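The Top Shelf Always Wins

Wire shelving is sold to us as a way of getting organised. In my experience it's a way of getting disorganised at eye level.
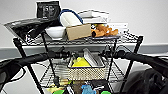
I bought mine in November, on the strength of a rainy afternoon and a long argument with a cupboard door. The plan was simple enough. Things used daily would live in the middle, spare things down below, and the top would be kept clear, possibly with a plant. There is no plant. The top shelf filled up within 14 hours and has been full ever since.

Wiebke Petersen has spent eight years sorting out other people's storerooms from her office in Rafferty, and she was not surprised. "The top is where your hand goes when you're thinking about something else," she told me. She then asked why I had a white bowl up there. I said it was for putting things in. She looked into it for rather longer than I thought polite.

Her cure is the basket. One basket, middle shelf, with enough space left on either side to get hold of it properly. Anything without a home goes in, and when it's full you take the whole lot to the table and make decisions. I have found that a basket can be nearly full for a very long time.

She is stricter about loose plastic. Something black and crumpled hanging out past the front rail is, she says, a decision you have put off in public. White boxes or trays at the back she will allow, provided you can say what's in them without getting up. I managed one out of the lot, and I was guessing.

We did agree about the blue-rimmed container. It's a handsome thing, white and cheerful, and it stands up nicely against its neighbours. Petersen wanted it moved to the kitchen, where it might do some work. I've said I'll think about it, and it's staying where it is until the spring.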